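Liltine workshop notebook
Posted in July by the bench
2 comments | 4 shares

Natural dye bath, second round. Same walnut hull stock as before, strained twice through muslin. Let the hulls soak for 14 days this time. The liquor came out darker and smelled worse, so keep the lid on and the door open.

Scoured the cotton in soda ash, rinsed, then into the pot at a low simmer. Held it there for three hours and left it overnight with the heat off. The Barnura pot still runs hot on one side. Turned the cloth every few minutes but the swatch nearest the wall took more color anyway. Need to shim that leg.

Iron afterbath went too far again. A pinch is plenty. Swatch 3 went from tan to a flat gray in the time it took to find the tongs.

Washed everything with the Masilela soap and hung it out back. Some brown in the first rinse, hardly any in the second.

For the next batch I want a warm khaki brown, no redder than this shirt. It also shows how thin a dark stripe can be and still read against that ground. 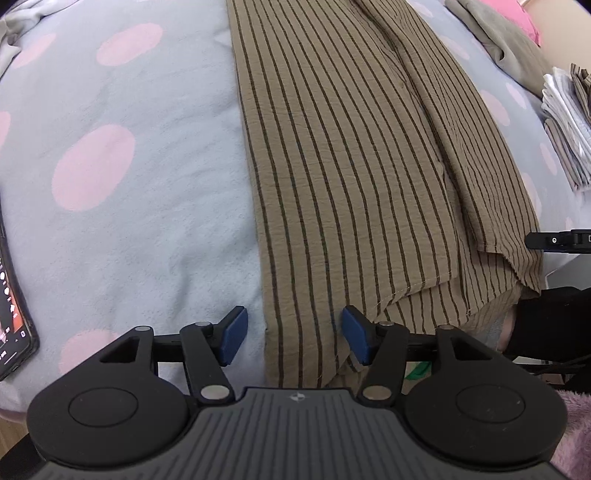
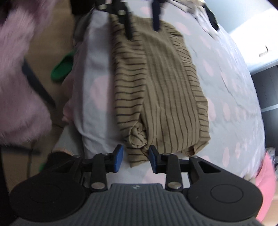
Resist paste is the next problem. The rice paste cracked at the folds and let dye creep under – fine for a scarf, no good for straight lines. Will try it with more bran and a slower dry. Also order alum, we are down to the last jar.

Recent entries
Jikgate loom: new heddles
Onion skins on wool
Cleaning the copper pot
Soda ash or washing soda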